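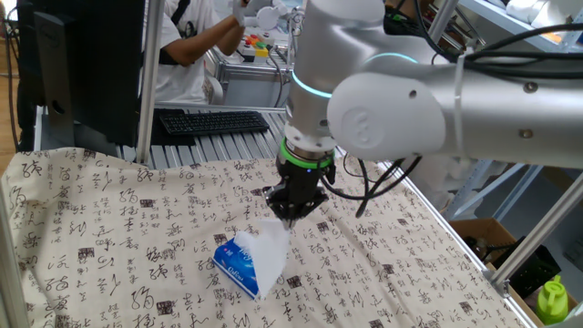
Rotary screen printing is still the main process at the Radau works in Fullcombe, which opened its print hall and finishing line to visitors on July 12, 2025. The hall holds two printing lines, and only the older one, a Mulder, was running. It prints table linen and curtain fabric up to a usable width of 211 cm. Each color in a design needs its own screen, so the cost of setting up a run depends more on the number of colors than on the amount of ink. A cream tablecloth with rows of black Chinese calligraphy and small dark square seals is therefore cheap to set up if the seals share the black screen with the characters. It is harder to print well than it looks. Thin brush strokes and solid squares want different amounts of paste, and a single screen has to serve both.

The tour began in the gray room, where unbleached cloth is inspected before preparation. Rolls are run over a lit table and faults are marked with a colored thread at the selvage. The cloth is then singed, desized, scoured and bleached. Radau sends the bleaching out to Wandetti and gets the cloth back on large batch rolls. Moisture content is checked on arrival, and rolls that come in too dry are left in the conditioning area overnight.

Screens are stored vertically on racks by repeat size. They are nickel cylinders, closed over most of the surface with lacquer and open where paste is to pass. A squeegee inside the cylinder presses the paste through. The guide showed two worn screens with pinholes along the seam side. A pinhole prints as a dot at every turn of the cylinder, and on a pale ground it can be seen from across the room. Small ones are painted out by hand with lacquer and the screen goes back into use.

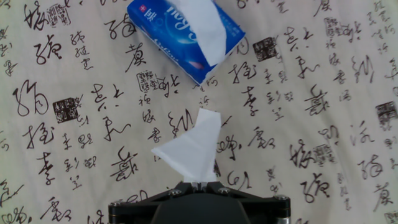 Lettering raises a further problem, namely distortion. Woven cotton moves under tension, and a line of characters shows skew much sooner than a floral does. The Mulder glues the cloth to an endless rubber blanket before it reaches the first screen, and the blanket is washed on its return run underneath. The skew has to be taken out before gluing, since nothing can be done afterward except a small correction on the stenter. Radau allows a bow of 9 mm across the full width for florals and 4 mm for text and stripes.

After printing, the cloth passes through a dryer and then a steamer for fixation. We could not enter the steamer area, but the outlet was visible through a window. Washing-off follows in a row of open-width tanks. The wash water is reused in counterflow, with the cleanest water meeting the cleanest cloth.

The minimum order for a new design is 1000 meters. Shorter runs go to a digital printer in a separate building that was not part of the tour.

Practical notes: ear protection is handed out at the door and is needed near the dryer. Parking is at the rear gate. The remnant shop takes cards only. The next open day is planned for June.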